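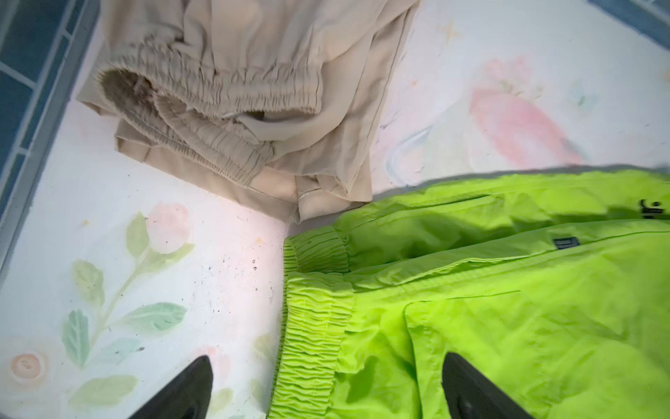

Questions about the waistband study

What is the study about?
Stenora is a method for teaching a two-finger gripper where to take hold of clothing. We look at one kind of place on a garment, the gathered elastic waistband, and ask whether a robot that finds it first does better at picking up and folding pants.

Why waistbands?
Most pants for home wear have one, and the ruffles look much the same whatever the color of the cloth. Matte beige cloth and thin, slightly shiny lime-green cloth have little in common to a camera, but the gathers along the top are easy to match. A waistband also tells you which way the pants are lying.

What data did you use?
2,506 pick attempts, of which 2,267 were kept for training and testing. The rest were dropped when the log from the arm and the wrist video would not line up. All of them were done on pants, one or two pairs on the work surface at a time.

How well does it work?
On the held-out set of 838 picks, the version that looks for the waistband first made fewer bad grasps than the one that picks any fold it can reach. The gap was largest on thin, shiny fabric. On thick fabric the two were close, and we would not claim a difference there.

What counts as a bad grasp?
Closing on nothing, closing on two garments at once, or losing the cloth before it is clear of the surface. A grasp that holds but lands away from the waistband is counted separately.

Does a patterned background cause trouble?
Some. Printed flowers and tile lines were picked as fabric edges in early runs. Kaj Oddsson added 40 views of bare patterned surfaces to the training set and most of those errors went away. Small labels and tags are still sometimes taken for the end of a waistband.

What if two pairs are touching?
The method picks one waistband and ignores the other until the first pair has been moved. If one waistband is lying across the other, it often fails. Oddur Ragnarsson is working on this now.

Can I use it with my own gripper?
If it has two fingers and a camera near the wrist, probably. You will need to redo the calibration step, and wider fingers may need a larger opening before the approach.

Will it fold shirts?
No. Shirts have no elastic to look for. Kutetti, our next project, starts with collars.

Where do I send corrections?
Use the contact form and put Stenora in the subject line. Please include the run number if you have one.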